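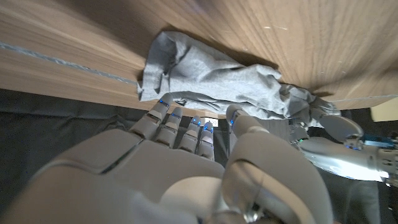 4. What households told us about buying directly from farms

We turn now to the household survey, which took up most of our spring and a fair part of the summer as well. The reader will remember that we mailed 2,401 questionnaires to addresses in Loltville and the townships around Dorkura, and that 1,378 of them came back complete enough to use. We were delighted with that return. Many people wrote in the margins, and a few attached extra pages, and while we did not plan for this when we designed the form, those notes have shaped our reading of the answers a good deal.

4.1 Where people buy, and what they think they are buying

We had expected that buying from a farm would mean one fairly clear thing to most households. It means several. For some families it is a drive out to a stand at the end of a lane, with a cash box and a cooler. For others it is the Saturday-style market in a parking lot, where the person behind the folding table may or may not have grown what is on it. A good number of households in Loltville counted a subscription box from the Iglesias packing shed as buying from a farm, even though the shed draws from many growers and prints only its own name on the lid. We left these answers as they were given. It seemed to us that if a person feels she is buying from a farmer, then that feeling is part of what we set out to study, whatever the invoice says.

Eggs, sweet corn and tomatoes were the things people mentioned first, and meat came up much less often. When meat did come up, the comments ran long. People told us about freezer space, about splitting a side of beef with a brother-in-law, about not knowing what to do with the cuts they hadn't asked for. One respondent near Dorkura wrote that she would gladly buy a whole lamb every year "if somebody would please come over and teach me what a neck is for." We heard versions of this from a surprising number of kitchens.

4.2 Questions people wanted to ask

The form included a blank space under the words "If you could ask a farmer one question, what would it be?" We had thought of it as a friendly way to close the page, and it became the part of the survey that we read aloud to each other in the office. Some households asked about pesticides, antibiotics and feed, as the earlier literature would lead one to expect. A great many more asked about money and daily life. They wanted to know whether the farm paid for itself, whether the children meant to stay, what happens in a bad year, and who milks the cows when everyone has the flu.

This matters for how farm groups spend their outreach budgets. The printed material we collected from the 48 farms that took part in the study deals almost entirely with production methods. It is careful, well-meant material, and we do not want to sound ungrateful to the people who dug it out of drawers for us. Still, very little of it speaks to the questions in our blank space. The flyer from the Lilesard dairy cooperative was the nearest thing to an exception. It gives half a page to how the milk check is worked out and what is left over once feed and fuel are paid, and respondents who had received it brought it up without being prompted, sometimes months later.

We should add a caution on this point. Lilesard delivers to the door in much of our study area, and its drivers are well known to their customers, so we can't separate the effect of the flyer from the effect of a familiar face handing it over. We would guess that both helped. A follow-up in a place where the flyer arrives by mail alone would be a useful project for somebody, and we would be happy to share our forms.

4.3 Trust and distance

We asked each household how far it lived from the nearest working farm it could name. Distance turned out to be a weaker guide to trust than we had supposed when we wrote our proposal. Families in the middle of Loltville who visited a farm even once in the past year answered very much like families who could see a barn from the porch. Those who lived close to fields but had never set foot on the place were often the most doubtful people in the whole sample, and their margin notes help explain it. They smelled the manure and heard the grain dryers in October, and they met slow equipment on the road at suppertime, and had never been given a reason to feel kindly about any of it.

Several growers told us during the farm interviews that they find this group the hardest to reach. An open barn day brings out young families from town, and the neighbors stay home. One grower had better luck simply carrying a bag of sweet corn to each mailbox on the road before harvest began, along with a note saying which nights would be noisy. We have no way to measure what that did, but two of her neighbors happened to be in our mail sample, and both of them mentioned the corn.

4.4 Limits of the survey

The people who return a long questionnaire about food are likely to be people who care about food, and our results should be read in that light. Renters are thinly represented. So are households where the main cook speaks a language other than English, and we regret not having paid for translation at the start, when it would have been cheap. The form also asked about the household as if it had one mind, and we know from the crossed-out answers (in different ink, in more than one case) that it often does not.

We also mailed everything in the spring, when the stands were mostly closed and people were answering from memory. A second mailing at harvest time might have drawn out more detail on prices, which most respondents either skipped or gave as a range too wide to use. Section 5 takes up prices again from the growers' side, using the account books that the Dorkura farms kindly let us copy.

Figure 4. Light brown wood surface with a crumpled light gray cloth.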